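Sosari Canvas Shoes: Laces and Lacing FAQ
Last updated 8/19/25

These are the questions we get most often about the laces on our canvas low-tops. For sizing, returns and delivery, see the main help page.

What kind of laces come with the shoes?

All Sosari canvas low-tops ship with flat woven cotton laces in a color close to the canvas. The Evance and the Mak use the same lace in the same width, so a spare pair for one will fit the other. Children's sizes have a shorter lace and are sold separately.

Do the shoes come already laced?

Partly. The lower eyelets are threaded and the ends are left free, so you can get your foot in and set the tension yourself. Pull the slack through from the toe upward, one row at a time, before you tie anything. If one end is longer than the other when you reach the top, go back to the front row and even it out there.

Set the shoe down flat with the toe toward you if you are lacing it off the foot. 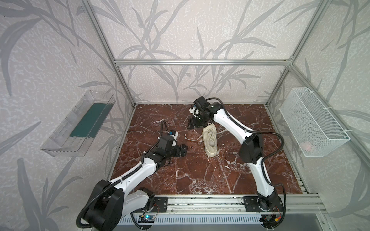

How do I tie a bow that stays tied?

Most bows that come loose were tied as a granny knot. You can tell by how the loops sit. On a good bow they lie across the shoe, left and right. On a granny they twist and point toward the toe and the ankle.

To fix it, change the direction of the first crossing. If you normally start left over right, start right over left and do everything else the way you always do. It feels odd for a week or so.

Flat laces hold better when the strands are not twisted under the knot. Smooth them with your thumb before you tighten.

How do I untie the bow without making a knot?

Take one free end, not a loop, and pull it slowly away from the shoe. The loop on that side gets smaller and slides back through the center. Hold the shoe still with your other hand if it is not on your foot.
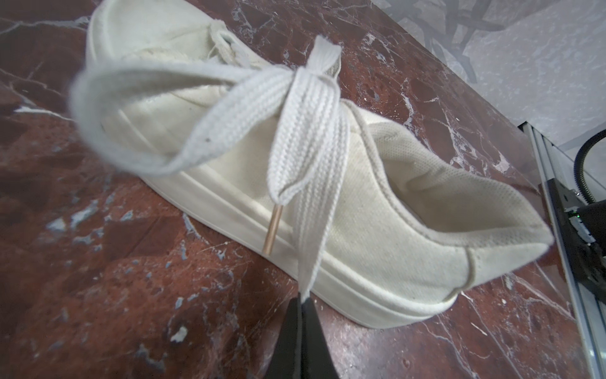 If you feel it catch, stop. Pulling harder when the end has gone through its own loop is what makes a tight knot. Let the lace go slack, find the end, and bring it back out of the loop before you try again.

My lace is already knotted. What now?

Don't cut it yet. Push the lace into the knot from both sides to give it some slack, then look for the strand that lies over the top of all the others. Work that one loose first. A blunt crochet hook or the handle of a small spoon is useful. Scissors and pins go through the weave and leave pulled threads.

Wet cotton knots are harder to undo, so let the shoe dry out first. If the knot will not move at all, unthread the lace from the lower eyelets and take the whole thing off the shoe. It is much easier to work on a table. 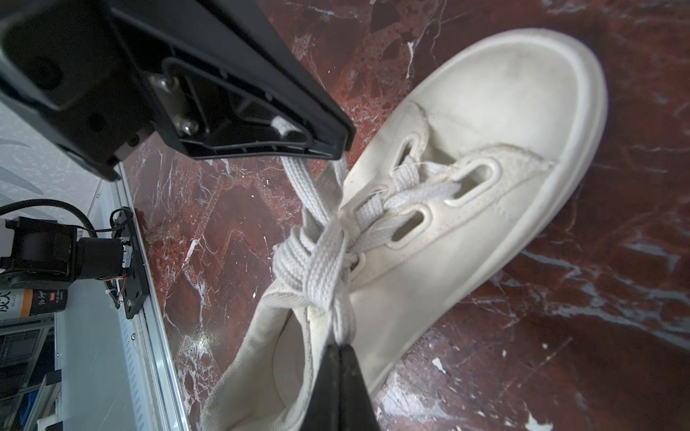 Off-white canvas low-top with the laces bunched in a knot.

Can I wash the laces?

Yes. Take them out and wash them by hand in lukewarm water with a little mild soap. You can also put them in a mesh bag in the machine on a cool cycle. Don't use bleach on the off-white ones - it turns them yellow. Lay them flat to dry and pull them straight while they are damp, or they will curl at the edges.

The tip came off my lace. Do I need a new pair?

Not right away. Wrap the end tightly with clear tape, trim it at a slant, and it will go through the eyelets. Tape lasts a few months with normal wear.

The canvas is fraying near an eyelet. Is that covered?

A few loose threads along the edge are normal and can be trimmed close with small scissors. Don't pull them. If the stitching has opened or an eyelet has come out, contact us with a photo and your order number. We cover this for 100 days from delivery.

Where can I buy spare laces?

Online, or at our Rorkcombe store. Adult flat laces are item 812 and children's are item 196. The children's laces were out of stock for most of July and are now available again. Spare laces ship in a plain envelope and usually take up to 8 days - longer if you order them together with shoes, as everything goes out in one box.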